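Cledomow hand-held gripper set

Sold as a pair, with two marker cubes, two harness straps and the charging lead

Hello, and thanks for stopping by the Cledomow page. I'm Rekha Dwivedi, I look after the hand-held kit at Drastorden, and I use these grippers most working days, so I'll tell you what I tell people who ring up.

Cledomow is for showing a robot a job with your own hands. You hold one gripper in each hand, do the task the way you'd normally do it, and the set records where your hands went and how the fingers opened and closed. There's no arm to drag about and no joystick to learn (I was hopeless with the joystick). When you're happy with your takes you send them across to the training computer and have a cup of tea. 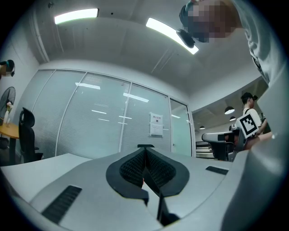
I do get asked a lot about how long it takes to get going. Our new starters in Wumville have a morning with Nevzat Yüksel, and most of them are recording takes they'd keep by lunch. The trick is to slow down a little at the moment of gripping. People rush that bit - I still do when I'm hungry - and then the take has to go in the bin.

The fingers come to a point, so they're good for small things on a flat surface, and the pads inside are textured for a bit of bite. They're a wear part, I'm afraid. I change mine every 3 months, and there's a spare set in the box. Swapping them is a two-minute job with the little key provided.

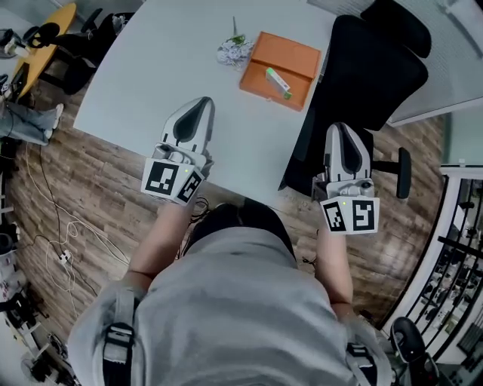

Cledomow pair in use at a table, one in each hand, with the marker cubes fitted.

The harness goes over both shoulders and I'd ask you to adjust it before you pick anything up. Too loose and it slides about when you reach. We've made the straps longer since March after several tall customers wrote in, and if you have the older ones we'll swap them free - just drop me a line!

Battery life is 2 hours of steady recording. I'd plan a break before then anyway, your forearms will thank you.

What you get
Two grippers, left and right
Two marker cubes
Harness with shoulder straps
Spare finger pads and key
Charging lead
Carry case by Angelovski

Delivery and returns
Orders leave us within 14 days. You've got 30 days to send the set back if it doesn't suit, and please pop the cubes in their own bag when you do, as the printed faces scratch easily. Repairs come to the Wumville bench, where Nevzat will have a look and ring you with a price before he opens anything up.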